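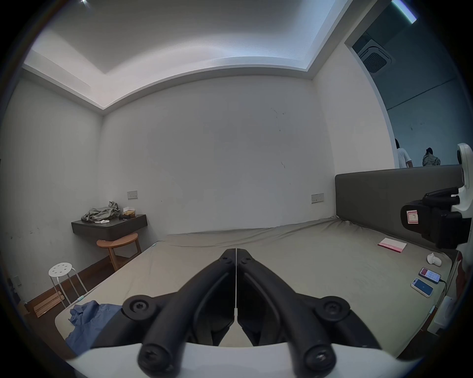 Bed-making is my favorite job to teach with hand-held grippers, and I've done 600 takes of it for the Figueiredo home set! Before you record a single one, get the bed ready. Pull the bottom sheet smooth, then look over the whole mattress for small stuff. Phones resting on the sheet, a charging cable, a little booklet — the robot will learn from whatever was lying there, so decide whether you want it in every take or in none. I like a bit of clutter in some takes (real bedrooms have it) and a bare sheet in others.

Tips for blankets and other floppy things

1. Start from a proper crumple. Toss the blanket, leave it how it lands, and toss it differently next time.

2. Go for a corner first. With two grippers, pinch one corner and hold still while the other hand hunts for its own edge. Simone Bastos taught me this in February and my bad takes dropped from 80 to 40. 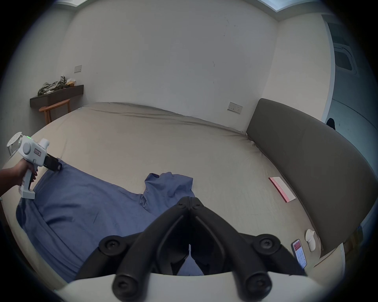

How fast should I move my hands?

Slower than you would at home, at a pace you can keep up for the whole take. Pause for a beat after each squeeze so the closing of the jaws shows clearly in the recording.

3. Take a good fistful. Fleece is forgiving, and a deep pinch pulled up into a tall fold is much easier to carry across the bed than a nip at the hem — lovely stuff to practice on!

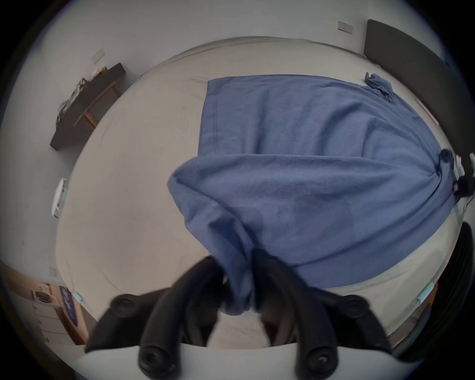 4. Clip the bottom sheet. Fasteners along the mattress edge keep it from riding up when you drag the blanket over it.

5. Keep your fumbles. If you drop a corner and pick it up again cleanly, save the take and mark it as a recovery. Jailson Rezende keeps a separate folder for his.

6. Rest your wrists every 2 sets.

Last updated: November 2020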